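Visano Hand Tools and Small Parts: data card

Version 2, 30 December 2019
Maintainers: Nazanin Nouri, Ludger Fröhlich
Labels and colour terms: Bahman Rostami

Summary
Records of bench tidying at the Lunden workshop. The objects are ordinary measuring and marking supplies and the containers they are kept in. Each record covers one layout of the bench and holds up to 35 labelled items.

Object classes
tape_measure: retractable, any casing colour. The strap, if fitted, is part of the object.
tape_roll: adhesive tape on a roll, labelled by colour. Do not merge with tape_measure.
glove: coated work glove, labelled singly even when its mate is present.
tray: open plastic tray.
box_lidded: storage box with a hinged lid, open or closed.
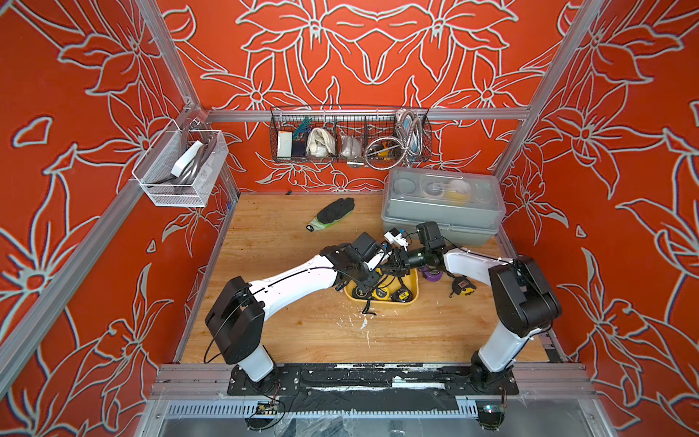 Cekbridge Workshop Data Notes, Vol. 7, No. 2

A tape measure is given the state "stored" when it lies in a tray and "loose" when it lies on the bench. In the layout shown, the three yellow-and-black tape measures in the yellow tray are stored and the one to the right of the purple tape is loose. The strap hanging over the front of the tray does not change the state. The glove with the green cuff is labelled glove, colour black/green.

Known issues
Scuffs and white marks on the wooden bench top are not labelled.
Grey and clear plastic are entered in separate fields for box_lidded. Records from March use a single field.

Corrections to Bijan Ahmadpour, Amini store room.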